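Search this site Search

Call for participants: home trial of the Rurnulex hand-held gripper

Sarantis is seeking 35 households in Prostdale to assess the Rurnulex, a gripper operated by hand, at their own kitchen and dining tables. Tasks include sorting cutlery — spoons and chopsticks among them — and placing it in a holder. 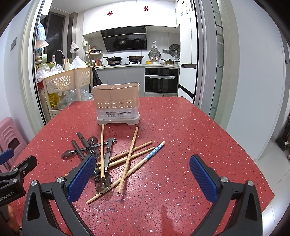 Bemier
Trials Coordinator, Sarantis

Participants must be aged 18 or over and available for four sessions in July. No technical knowledge is required. The equipment remains the property of Sarantis and must be returned when the trial ends.

Applications should be made in writing to the Prostdale office.

4 shares 0 comments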